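ok so quick thread on the Vallari router thing bc I keep getting DMs and I'm tired of typing it 8 times

1/ short version: if you have a Vallari home router and never changed the admin password, change it tonight. Remote login was left on out of the box. Not a bug, a default.

2/ Ritu Rawat wrote it up in June. She found the same login works on 22 models. Twenty two!! Storner resells a bunch of them under their own name so check the sticker underneath

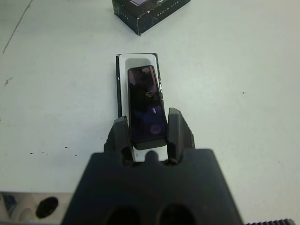 shiny black thing in its tray

3/ what ppl are doing with it: swapping your DNS. You type in your bank, you get somebody elses page. Looks fine on your phone, looks fine on your laptop. Thats the nasty part

4/ how to check. Log in to the router, find the DNS page, should say automatic or the numbers your provider gave you. Anything else, write it down, then factory reset. A reboot wont do it

5/ after the reset: new password, remote management OFF, then update. In that order pls

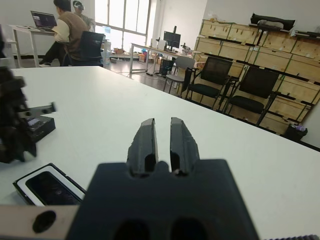 6/ firmware. Vallari has 2 versions up on the support page and the newer one is the one you want. The older one still turns remote login back on when it restarts, which, ugh

7/ Ustyna Skoryk asked if the Drurinmont mesh kits have it too. Don't know yet. Same chip, differnt software. Mine came up clean but thats one kit

8/ if your router came from your provider, call them. Ask for "remote management disabled" in those words. I was on hold forever but they did it

will add to this if Ritu posts the full model list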